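Williler Opens Raltwood Lab to Visitors for Hands-On Look at Robot Grasping

RALTWOOD, January – Williler, a developer of control software for robotic hands, opened its Raltwood lab to 63 visitors this month for an afternoon of demonstrations, bench talks and simulator sessions. Guests included machine shop owners, packaging line managers, students from two technical programs and residents of the surrounding neighborhood.

The open day was the first the company has held since moving into the former Jarkby printing building. Doors opened at 1 p.m. and the last group left shortly after 5.

Visitors were divided into small groups and taken through three stations. At the first, staff showed how a grasp is planned, from the moment a target object is chosen to the moment the fingers close. At the second, guests could handle finger parts and compare joints of different stiffness. The third station was given over to simulation, where most of the company's testing now takes place.

Williler builds its simulated rooms with ordinary clutter in them. Toys, sticks, dishes and furniture are placed near the target so that the software has to deal with objects it was not asked to pick up. The rooms are changed between runs. Surfaces, lighting and the position of each object can all be varied, and the same grasp is then tried again under the new conditions.

During the open day, the simulation station ran a set of 2,877 grasp attempts, shown on a wall screen as they were completed. Visitors could stop the run at any point, look at a single attempt and ask the staff member on duty why the hand had approached from a given side.

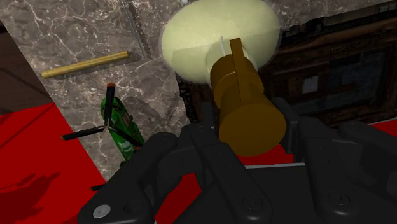

A simulated three-fingered gripper holds a brown cylindrical part, with a green toy helicopter on the marble surface to the left. (Rendering: Williler)

The part used in many of the afternoon's runs is made of stacked cylinders of slightly different widths, topped with a flat upright tab. It is known in the lab as the Cho part, after the test series it belongs to. The change in width gives the fingers more than one place to hold, and the tab limits how the hand can come in from the top. Software that does well on a plain cylinder often needs more work before it can handle this shape.

Several of the shop owners asked how results on a screen carry over to a real machine. Staff explained that a grasp has to succeed in 99 out of 100 varied simulated attempts before it is moved to hardware. It is then repeated on a physical hand at low speed. Differences between the two sets of results are logged and used to correct the friction and contact settings in the simulator.

Other questions dealt with cost, maintenance and how long it takes to prepare the software for a new part. Williler said the answer to the last question depends on the shape of the part and how much it varies from piece to piece. Visitors who brought drawings of their own parts were able to leave copies for review, and the company expects to reply to each of them within the next several weeks.

Students spent the longest time at the simulation station, where they were allowed to rearrange a room and start a run of their own. Two student groups have asked to return for a full-day session.

The company plans to hold a second open day later in the year. Space will again be limited, and groups of more than six are asked to contact the Raltwood office ahead of time. There is no charge to attend. The building entrance and all three stations are accessible without stairs.

About Williler

Williler develops grasp planning and control software for multi-fingered robotic hands. Its customers work in packaging, light assembly and parts handling. The company is based in Raltwood, where it occupies 2,000 square feet of lab and office space.

Media and visit requests: Williler front office, Raltwood

14 shares | 3 comments

Related releases

Williler Completes Move to Jarkby Building
Cho Test Series Adds Parts With Tabs and Flanges
Raltwood Technical Students Begin Spring Placements
Williler Updates Contact Settings in Grasp Simulator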